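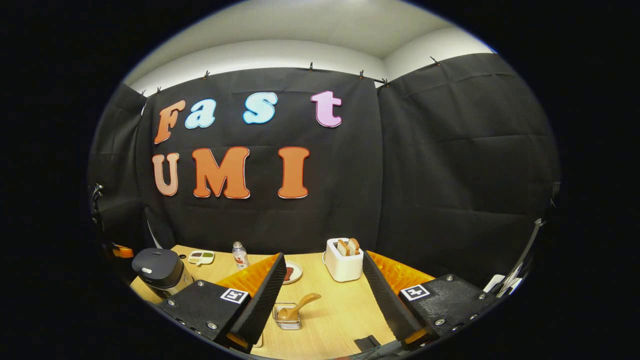 Hosormont is hiring one Kitchen Station Assistant to set up, reset and clean small cooking stations at the Larna building. The position is part time and starts Monday, November 1, 2021. A typical station is one wooden tabletop in front of black fabric clipped up along its top edge, laid out with a rice cooker, a divided tray of food and a small capped bottle. The assistant returns every item to its listed position between sessions and records any substitution on the station sheet.

## Duties

- Lay out each station according to the layout sheet. There are 41 sheets in current use.
- Portion dry and fresh ingredients. Label containers with contents and fill date.
- Wash, dry and shelve cookware at the end of the shift. Rice cooker inner pots are washed by hand.
- Rehang and smooth backdrop fabric. Replace damaged clips.
- Check stock twice a week and send the order list to Aidan Quinlan.
- Report chipped, cracked or leaking items the same day.

## Requirements

- Able to follow a written layout without supervision.
- Able to stand for a full shift and lift a stocked supply crate.
- Current food handler card, or willingness to obtain one in the first month.
- Basic spreadsheet use. Stock is kept in Hirkus; training is provided.

Prior work in catering, prop handling or a teaching kitchen is useful but not required.

## Terms

Shifts run Monday through Thursday, afternoons only. Pay is $900 every 2 weeks, before tax. The contract runs through July and may be extended. Aprons and gloves are supplied. Closed-toe shoes are the employee's own responsibility. Parking is on the Kavanagh side of the building; the front lot is for deliveries.

## To apply

Send a one-page resume and 2 references to Latrice Oyelaran, Station Operations, Hosormont. Put "Kitchen Station Assistant" in the subject line. Selected applicants will be asked to complete a short paid trial, consisting of one full layout and one reset.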